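Thread by Telma Tapia
April 2019

1/ Okay friends, several of you asked how we're planning the equipment money for the tidying-up project (the one where the robot learns to put away clothes and shoes), so I'm going to write it all down while my coffee is still warm. Long thread, get comfy!

2/ Some background first. We're a small group, and our gear budget gets approved once a year, in May. If something isn't on the list by then, it waits a whole year. Last year I forgot spare finger pads, and believe me, I heard about it from everybody.

3/ The big question was whether to buy a proper arm right away or spend on hand-held grippers first and collect as many demonstrations as we can. Maximiliano wanted the arm. I wanted the arm too, to be fair! But we kept coming back to the same thing, which is that an arm without data sits in the corner looking expensive.

4/ So, hand-helds first. We got quotes from Deleck and from Lund. Deleck was cheaper per unit but sells the pads only as part of a full finger set, and Lund will sell you a bag of pads by itself. When you go through pads the way we do, that matters a lot more than the price on the first page of the quote.

5/ Please, please ask for the price of the parts that wear out before you ask for anything else. Pads, screws, cables, printed tags. I have a little section in the spreadsheet just for these now, and it comes to $800 for the year. I felt silly typing that in and then Ivana looked it over and asked if it was enough.

6/ Next, furniture. I never thought I'd be comparing cabinets for work, but there I was on a Saturday with a tape measure in my purse. You want doors that swing wide, a shelf low enough to be annoying, and a drawer with a handle a gripper can get hold of. Bar handles are lovely for this. Round knobs, much less so.

7/ Slippers turned out to be a wonderful thing to practice on, by the way. They're soft, they squash, they come in twos, and a pair costs next to nothing compared with anything else on my list. I've put down 17 pairs in different sizes and materials, and Valentina has already volunteered to do the shopping. 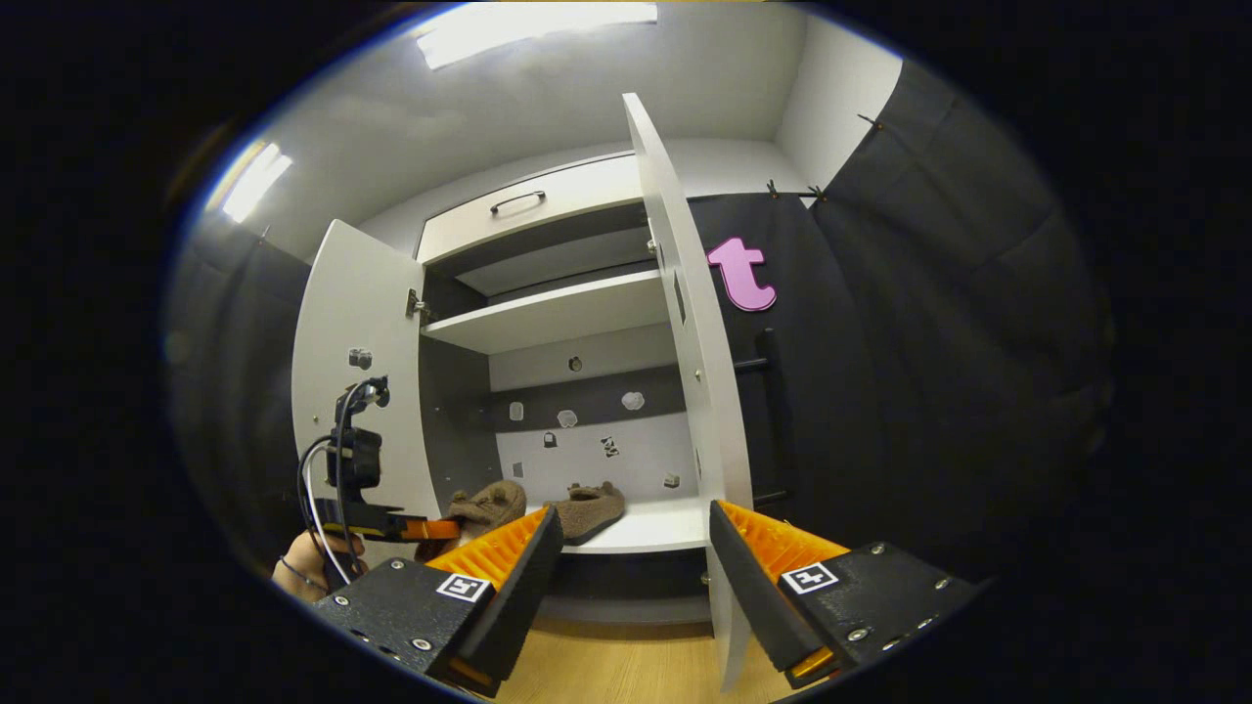
Brown slippers on the bottom shelf, both cabinet doors open and grippers at the ready.

8/ Look at how much is going on around one low shelf! There are two grippers to fit in there, plus the doors, plus cables, and all of it has to move without knocking into the woodwork. That's why I added a line for cable clips and longer leads, and why I'd tell anyone planning a setup like this to measure the opening with the doors fully out and leave elbow room on both sides.

9/ Storage! I left this off my first draft completely. Karlijn did the math on how much space the recordings eat and came back with a number that made me sit down. We're going with two drives from Jideo, one to work from and one that stays locked in a different building. Budget for both. A single drive is a bad afternoon waiting for you.

10/ And people's time, which never shows up on an equipment form but should be somewhere in your plan. We're aiming for 70 sessions before the fall, and each one needs a person holding the grippers and a person putting everything back to start. Your arms get tired. Mine do, anyway, and I garden.

11/ About the arm: it's on the list for next year, with a question mark. Skisex has one on a rental plan we liked, and Maximiliano is talking to them about a short trial in the winter. If any of you have rented instead of bought, I'd love to hear what they charged you for shipping and for a late return.

12/ The whole list is 19 lines long now, and I've left one of them blank on purpose for whatever I've forgotten this time. If you spot what it is, tell me before the May deadline and I will bake you something.

13/ Oh, and a couple of you asked about carrying cases. Yes, get them. The foam ones, and cut the foam yourselves, it's kind of relaxing.

Last updated: one reply added to post 4

More from Telma Tapia
Cabinets, drawers and handles: my measuring notes
What I ask before I sign a quote
Labeling cables so the next person can find them
Renting or buying? Your answers, collected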